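Pince Skovura ou Homar pour un poste de prise portatif ?

grainfin
Bonjour à tous. Je prépare un comparatif entre deux pinces à doigts parallèles, la Skovura et la Homar, et je voudrais votre avis avant de commander. Le français n'est pas ma langue maternelle, je vous prie donc de pardonner les tournures un peu lourdes.
Le budget est de 3000 euros pour la pince et le contrôleur ensemble. Les pièces à saisir sont petites, la plus lourde pèse 300 grammes. La Homar me plaît pour sa course, mais son contrôleur perd la position des doigts après chaque coupure de courant, il faut refaire l'origine à la main. La Skovura garde sa position, par contre elle ferme plus lentement.

tolemince
Bonjour. J'ai la Homar depuis septembre et je n'ai pas ce problème. Quelle version du micrologiciel ? Avant la 7, il fallait en effet refaire l'origine.

grainfin
Merci, c'est une version 5. Je vais faire la mise à jour et je reviens ici.

pas_a_pas
Je ne suis pas d'accord avec le choix de départ. Pour des pièces de ce poids, les deux sont trop grosses. J'ai pris une Qureshi d'occasion, plus étroite, et je ne reviendrai pas en arrière. Le câble est fragile à la sortie du boîtier, il faut le reconnaître.

tolemince
La Qureshi n'a pas de retour d'effort. Si on veut comparer sérieusement, il faut au moins pouvoir lire le courant du moteur - sinon on compare des impressions.

pas_a_pas
Pour saisir un bouchon, l'impression me suffit.

grainfin
Mise à jour faite. La position est bien gardée maintenant, tolemince avait raison. J'ai lancé ensuite 2000 cycles à vide avec chaque pince, même vitesse, même consigne de courant. La Skovura est restée régulière du début à la fin. La Homar ferme plus vite, mais le courant monte un peu vers la fin de la série et je ne sais pas encore si cela vient du moteur ou du guidage.
Pour la caméra, j'ai gardé la Pinitz, fixée sur l'outil et dirigée vers le bout des doigts. Je voulais l'espace entre les deux bien dégagé dans l'image, et de ce côté je suis content. Le plateau de la table renvoie un peu la lumière, et les doigts, très foncés, ont de petites marques claires sur les arêtes.
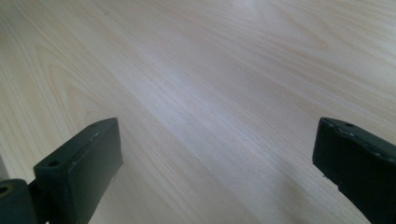 tolemince trouve qu'il faudrait bloquer l'exposition de la Pinitz avant toute mesure, car en automatique elle change dès que les doigts se rapprochent, et alors la détection des bords n'est plus comparable d'une série à l'autre.

grainfin
C'est noté. Je vais fixer l'exposition et recommencer les deux séries, avec une pièce entre les doigts cette fois. Pour le moment je penche pour la Skovura, à cause de la régularité.

pas_a_pas
Et moi toujours pour la plus étroite.

Commentaires des lecteurs

limaille : Est-ce que le contrôleur Homar accepte une commande en vitesse, ou seulement en position ?

copeau_bleu : Les deux chez moi, mais la commande en vitesse est mal documentée. Il faut chercher dans l'annexe du manuel.

limaille : Merci, trouvé.

vis_sans_fin : Comparer à vide n'apprend pas grand-chose, à mon avis. J'attends la série avec la pièce.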